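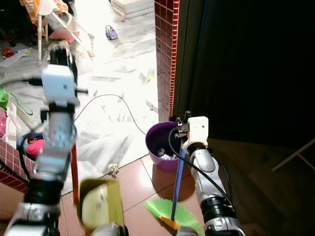 Reviews > Cleaning > Brooms and Dustpans > Povero long-handled set

Povero Long-Handled Dustpan and Broom: Review

By Iona MacKinnon
2020-07-31

I bought the Povero set in December to replace a short-handled dustpan that had cracked along the lip. It has been used most days since then, mainly on ceramic tile, with some time on smooth marble and one bad week of plaster dust. I paid for it myself.

The set is a plastic dustpan on a long handle and a separate broom with a wide, fan-shaped head. There is very little to assemble. The dustpan handle pushes into a socket at the back of the pan and needs a firm twist. Mine came loose twice in the first week, and after I pushed it in harder it stayed put. The broom handle screws in and has given no trouble.

The bristles are medium-stiff. They pull crumbs and grit out of grout lines better than the soft Cesberg broom I had before, and they don't flick small pieces across the room as much. Fine dust is a weaker point. On marble you need two passes, and the second should be slow. Long hair wraps around the outer bristles and has to be picked off by hand.

A broom head this wide is awkward under kitchen cabinets with a low kick space. I turn it sideways and use the corner.
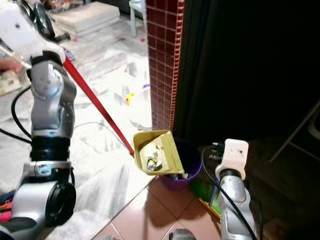

Emptying is where most long-handled pans annoy me, and this one is better than average. The pan is deep enough that you can lift it with the handle at a slant and whatever you swept up stays down in the corner of the scoop. A small clump of gray and white bits like this one will ride there while you bring the pan over the bin. You do want the bin close by, on the same floor you are sweeping. Mine is a plain purple one with an open top, and I carry it from room to room. A swing lid would get in the way of the handle.

The front lip sits flat on tile if you keep the handle fairly upright. Lean it back too far and a line of dust gets underneath. There is no rubber edge, and I would have paid a little more for one — the Ogilvie pan has it and leaves less behind.

Both pieces rinse clean under a tap. The broom should be stored hanging or with the bristles up. I left it standing on them for a month and they took a bend on one side.

I would buy it again for tile floors. For mostly marble or wood, get something softer.

Comments (3)

Torquil Nisbet
Same problem with the pan handle coming loose. One wrap of tape around the end fixed it.

Noel Sarmiento
Does the broom handle fit other heads? I have an old Cesberg one with the wide thread.

Dougal Baird
Noel, mine didn't fit. The thread on the Povero is narrower.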